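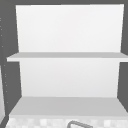
Residents of Clorkcombe who rent their homes are reminded that the deposit rules changed in August. I have now read the revised guidance in full, and several points deserve attention.

A landlord must return the deposit within 28 days of the end of the tenancy. Any deduction must be listed in writing, with a cost against each item. Ordinary wear - faded paint, a worn carpet on the stairs - may not be charged to the tenant.

The inventory signed on the first day carries the most weight in a dispute. Inna Kobzar, who let her flat in Brotlow for 12 years, advises both parties to initial every page and to note the condition of cupboards, shelves and window locks. My own inventory ran to two pages and left out the kitchen entirely.

Claims below the court limit may be sent to the housing office by post. The form asks for the tenancy number, which appears on the lease and not on the rent receipt.

Contact: Loukia Michailidis | © 2020 | Back to top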